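Automation on the Harness Line at Wolloretti: What Changed for the Operators
Student project report, Work and Technology module, final version (May)

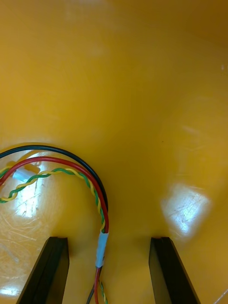 Fig. 1. Cable bundle with blue wrap against the yellow plastic, gripper fingers open.

1. Why this site

Wolloretti makes wire harnesses for small pumps and heaters. Main customer is Jiston. One hall, two shifts, lots of hand work until last year. Then they put in a robot cell from Aguiar for picking harnesses out of bins and setting them on the test fixture. I wanted to know what happens to the people who used to do that job. Not the payback time, the company has its own report for that and I wasn't allowed to quote it anyway.

2. What I did

Four visits, two on early shift and two on late. Sat next to the cell with a notebook. Short talks with operators on breaks, 20 in total, and a paper survey with 80 handed out and a bit over half returned. Also got the stop log from the cell for one month, 2374 lines, exported from the Welex software. Cleaning that up took longer than the visits. Half the stop codes are just "other".

3. The job before

Bin comes in on a cart. Operator takes a harness, shakes it loose, looks for damage, plugs it in the tester, waits for green, puts it on the rack. More than 1000 a shift on a good day for the whole team. People complained about wrists and shoulders mostly. But also they liked it ok, you could talk while doing it. Three stood at one table.

4. The job now

The cell picks and places. One person looks after it and also does the rework bench. So three people at a table became one person walking between two spots. The other two moved to assembly or packing, nobody was let go, but two temp contracts were not renewed and several people brought that up without me asking.

What the one person does all shift:
- brings bins, takes empties away
- untangles harnesses when the cell gives up
- restarts after a stop
- enters the stop code (or "other")
- rework

Wires are hard for it. They bend, they hook into each other, and how one is lying is never the same twice. Fig. 1 has black, red and a yellow-green twisted pair all arching over together and you see there isn't one clear place to grab. Shiny plastic is a problem too acording to the technician, the glare confuses the vision. The operators worked this out before he did. They started laying the harnesses with the loop up and spreading them out by hand before the bin goes in. This is not in the work instruction. It's extra work, it is not counted anywhere, and the pick rate depends on it.

5. What people said

Less pain, almost everyone agrees on that. Wrists better. Best result of the whole project for the company I think.

More tired in the head though. "You wait for the beep" was on three survey forms in nearly the same words. You can't start anything on the rework bench that takes longer than a few minutes.

Lonelier. Late shift especially.

Training was one afternoon, in the first week. Late shift got theirs from the early shift at handover, so about ten minutes.

Pay group stayed the same. Opinions split here. Some feel they do a technicians job now for the old money, others say pressing restart isn't a technicians job.

6. Suggestions

Write the bin prep into the instruction and give it time. Fix the stop codes, let operators pick the names. Matte liners for the bins, cheap, try one first. Second training round for late shift. Rotate the cell job every two hours so its not one person alone all shift.

7. Limits

Only one site. Survey was in one language and thats a problem in this hall. I didn't get to talk to the two temps. The stop log is from a month with a long maintenance break in the middle so I didn't use it for rates, only for types of stops.

Survey form and code list are in the appendix.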